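Vestano folding dish rack and the rest of my small-kitchen kit, after a long summer of use

I moved into a flat with a kitchen you can cross in two steps, and I've spent more of this year than I'd like to admit reading other people's opinions on draining racks. So I'm adding mine to the pile! The main subject is the Vestano folding rack, which I bought in spring and have used every single day since, but I'll say a bit about the mat and the drying cloths too, as they do half the work.

First, the rack. It weighs 700 grams, which I know because I put it on the kitchen scales before I'd even taken the label off. That sounds light and it is, but it doesn't skate about when you drop a heavy bowl in. The feet have little rubber caps with a proper grip to them, and after months of being shoved back and forth they're all still on. My last rack, a Malance, lost two of its caps in the first fortnight and scratched the worktop of a rented flat, so you can imagine how I feel about rubber caps.

Folded, it's flat enough to slide between the bread bin and the wall. Opening it takes one hand once you've got the knack (lift the back bar, let the front drop). For the first week I kept trying to do it the other way round and trapping my thumb, and the leaflet is no help at all, being four tiny drawings with arrows pointing at each other. Have a go before you've got wet hands.

Dinner plates sit beautifully in it. The slots lean them back slightly so the water runs off the rim and away, and by the time I've finished the pans the plates are ready to go in the cupboard. Side plates are fine too. Saucers are a bit small and like to lie down.

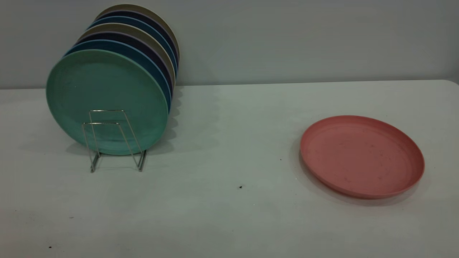

Will deep pasta bowls fit? Every second slot takes one comfortably, so you lose half the rack, and I wash mine last and dry them by hand.

Mugs are the weak spot. There's a row of hooks along one side and they're lovely for ordinary mugs, but anything with a chunky handle won't go over, and my favourite is a great fat thing that has to sit upside down on the mat. I've made my peace with this. The cutlery pot clips on at either end, handy if you're left-handed like me, and it has a tray underneath that lifts out. Do empty the tray. I forgot in September when I went away for a few days and came home to a smell I won't describe.

Now the mat. I use a Górecki one, the thick ribbed sort, 285 mm deep, and it's a near-perfect match for the rack with a small lip left over at the front for glasses. It goes through the washing machine at a cool wash and comes out flat. I tried the tumble dryer once and it went wavy at the corners, so now it hangs over the bath. If you have a sink with a drainer built in you won't need a mat at all, lucky you.

The cloths are Wustach waffle cotton. They were stiff as card out of the packet and left fluff on my wine glasses for the first three or four washes, and then something clicked and they became the best tea towels I've owned. They soak up a whole evening's washing-up. I've since bought a second set in the dark green, and my neighbour Kilian Rainer has bought the blue after borrowing mine for a birthday dinner and being slow to give them back.

Back to the rack, and rust. I live in a hard water area, so limescale was my first worry, and yes, you do get a white bloom along the bottom rails. A wipe with vinegar and warm water every couple of weeks shifts it. No rust so far, even at the joints where the folding bit rubs, and I've looked closely.

Things I'd change: a wider gap at one end for chopping boards, hooks on both sides, and a leaflet written by someone who has opened the rack. Things I wouldn't touch: the weight, the feet, the way it folds. If you cook for one or two people and wash up once a day, I think you'll be as pleased with it as I am. For a family of five I'd want the bigger one, which I haven't tried.

Five stars for the rack, four for the mat, and five for the cloths once you've washed them a few times.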